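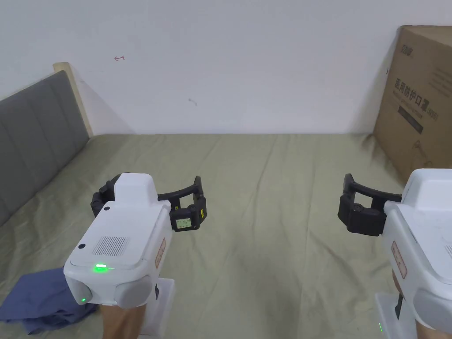
April, 3 pm. Dye bench, Zeltville unit

Second go at the weld and alum bath for the Coutinho cloth. Same recipe as batch 2 but with the water from the Filtotent jug instead of the tap, as Ekua suggested.

Dry cotton weighed 447 g. Scoured for an hour with soda, rinsed, left to cool in the pan. Alum at 17% of dry weight, dissolved separately in hot water and poured in before the cloth. Left it under with a plate on top, stirred whenever I walked past, so not very often.

Colour came up a clear lemon after 40 minutes. Batch 2 was duller at the same point and had a brownish edge along the selvedge. No brown this time, though there are 3 pale spots near one corner where the cloth folded on itself. Need the bigger pan.

Iron dip afterwards: a pinch in five litres, one minute only. Went olive straight away, slightly too far for what Coutinho asked for. Try 30 seconds next time and have the rinse bucket ready beside it.

Cut two strips for the light test. One is in the south window, half covered with card, and the other is in the drawer. Afia Sulemana to check them when she is back from Waneo.

Soda is nearly out. Thermometer still reads 2 degrees high, so take that off all the figures on the previous page.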